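Blog > Odds and Ends > Where the Coats Go

27 August 2020
by Pentti Toivonen

I have been meaning to write about coats for a long while, and I know it's a silly time of year for it. It was so warm in Trerkcombe this week that I had the windows open all night. But I grew up in a house where the winter things were sorted out in August, with everything aired on the line and every button checked, and the habit has stuck with me even though I now own three coats and one of them doesn't button.

What set me off was the coat stand at Ellimgate, the big bright room where I've been spending my weekdays. You'll remember I complained last December that everybody's jackets ended up over the backs of chairs, and that every time someone stood up the whole lot went over (mine usually on the bottom, with my sandwich in the pocket). Well, we have a stand now, and I've grown fonder of it than a person probably should.

It's black, with a thick pole up the middle and curvy arms that finish in round knobs. There's a shiny chrome collar on the pole that catches the lights, and I find myself giving it a wipe with my sleeve when I go by. The arms are all curves, so I'd assumed a hanger wouldn't sit on one without sliding about, but a plain wooden hanger with a thin metal hook goes over the left arm very nicely.
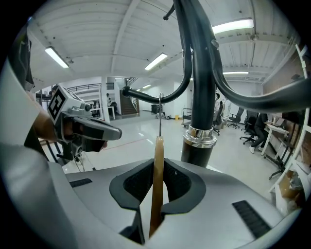

Hangers, and why I've come around to them

For years I was a loop man. You know the little loop sewn inside the collar? I hung everything by that, and everything I owned had a small point at the back of the neck, like the tip of a nightcap. My mother would have had something to say. Then the loop on my good wool coat tore right out, taking a bit of lining with it, and the repair lady at Poon charged me more than I'd paid for the coat and gave me a talking-to for free.

So now it's wooden hangers for anything heavy. I like the light-colored ones with no varnish to speak of, and I like them to match, though mine never do for long. I bought a bundle from Imik when they were clearing out the old stock, and half went to my sister, who came by "just to look" and left with an armful. Wire ones I keep for shirts only. The padded satin kind I can't get along with at all, everything slides straight off them.

A few things I've picked up, for whoever wants them. Hang the heaviest coat first and put the next one on the opposite side. Empty your pockets, especially of keys and change. And with a stand that has arms at different heights, save the high ones for long coats so the hems stay off the floor. Scarves can go wherever they please. Hats go on last, on the very top, and if you're tall you'll be asked to get them down for everyone, which I secretly enjoy.

I have also become a person who looks up. Ellimgate has one of those high white ceilings with ridges and beams and long bright lights going off into the distance, and the stand shows up wonderfully against it. With all those curved hooks spreading out at the top it looks like a small tree that's lost its leaves early.

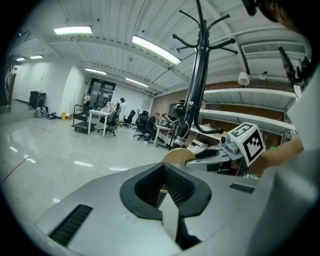
My little winter tree, with the long lights behind it.

My own hallway at home is another story. It is narrow and dark and the front door opens the wrong way, so a stand is out of the question. I measured it twice this summer and then went and stood in it with my arms out, and my neighbor saw me through the glass and waved. I've settled on a row of 5 pegs along the wall and a shelf above for gloves. The pegs are up. The shelf is still leaning in the kitchen, where I've begun keeping the bread on it.

What I'd really like to steal from Ellimgate is the lamp idea. There's a white spotlight lamp on a bracket, fixed to the wall near the top of the shelving, and I keep thinking how handy one would be at home over the pegs. I can't tell you how many times I've gone out in one black glove and one navy.

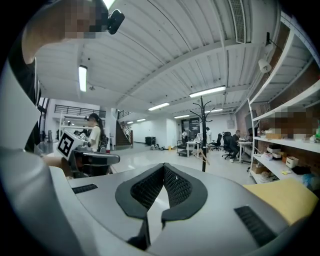 Lamp envy: it's the white one over on the right, up by the top of the shelving.

Anyway, my sister is coming on Saturday and has promised to bring back two of the hangers. The wool coat is out on the line as I write, and I'd better go and fetch it in before supper.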